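The project compared three ways of keeping cut salad greens fresh between harvest and sale at an open-air produce market. It was carried out for the second-year module in food supply and storage, with greens from the Paswood growers' plot and stall space at the Flallovby market. Field work began in April, when the first outdoor lettuce was ready.

## 1. Background

Loose-leaf lettuce and spinach lose water quickly after cutting. At a covered shop the loss is slowed by cooled shelves. At a market stall the greens stand in open air, often in wind, and the seller has to choose between misting, covering, or selling fast and discarding the rest. The Paswood growers have so far misted by hand with no fixed interval.

The question set for the project was limited: which of three simple methods keeps the greens closest to their harvest weight over one market morning, without extra power at the stall?

## 2. Methods

Three treatments were used.

- **A, misting.** Greens in an open crate, misted with tap water once per hour.
- **B, damp cloth.** Greens in the same type of crate under a cotton cloth, wetted at the start and again at mid-morning.
- **C, lidded crate.** Greens in a Kitero vented crate with the lid closed except when a customer was served.

An untreated open crate served as the control.

Greens were cut at 5 a.m., rinsed, spun, and divided into bunches of 300 g. Each bunch was tied with a numbered tag. A total of 18 bunches went into each treatment and the control. Weights were taken on a kitchen scale with a resolution of 1 g at setup and at noon. Bunches under treatments A and B were shaken five times before weighing to remove surface water.

Bunches were not offered for sale until after the noon weighing. Untagged greens were sold from the same crates during the morning so that lids and cloths were handled as on a normal day.

Leaf quality was scored from 1 (unsellable) to 5 (as cut) by two group members working separately. Where scores differed, the lower one was kept.

## 3. Results

The control lost the most weight and had the lowest leaf scores. Edges were limp by 10 a.m. and most bunches scored 2 at noon.

Treatment A gave an uneven result. The top layer held its weight, and several bunches weighed more at noon than at setup, which means that shaking did not remove all the added water. Bunches at the bottom of the crate stood in runoff. Leaf scores there were lower than in the top layer, mainly from dark, soft stems.

Treatment B was close to C in weight, but the cloth dried out before mid-morning on the windward side of the stall. Bunches on that side lost clearly more than the rest.

Treatment C had the smallest spread between bunches and the highest leaf scores. Spinach did slightly better than lettuce. The lid hid the product, and the stallholder reported slower sales until a sample bunch was laid on top.

## 4. Customer count

A short count was made to check the remark about sales. Of 188 people who stopped at the stall, 70 bought greens. The count did not record which crate they chose from, so it cannot be used to compare treatments. A second count was planned but rain closed the market early.

## 5. Sources of error

The scale was moved once, between setup and noon, and was not checked against a known weight afterward. Wind was noted only as weak or strong. The crates for A and B came from Manninen and are shallower than the Kitero crate, so crate depth and treatment are partly mixed in the comparison with C. All weights come from a single morning with mild weather, and the ranking may differ in summer heat.

## 6. Recommendations

Use lidded crates for the reserve stock behind the stall and keep a small open display that is refilled from them. If misting is continued, raise the bottom layer on a slatted insert so that water can drain. A repeat should use one crate type throughout and log air temperature every half hour.

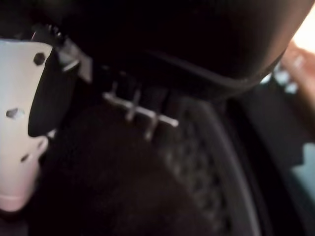
The Paswood growers replied that they would try the slatted inserts first, as they already have enough shallow crates, and asked whether the hourly misting could be cut to every second hour on cloudy mornings. They also wanted chard included in any repeat, given that it wilts faster than the spinach at their stall.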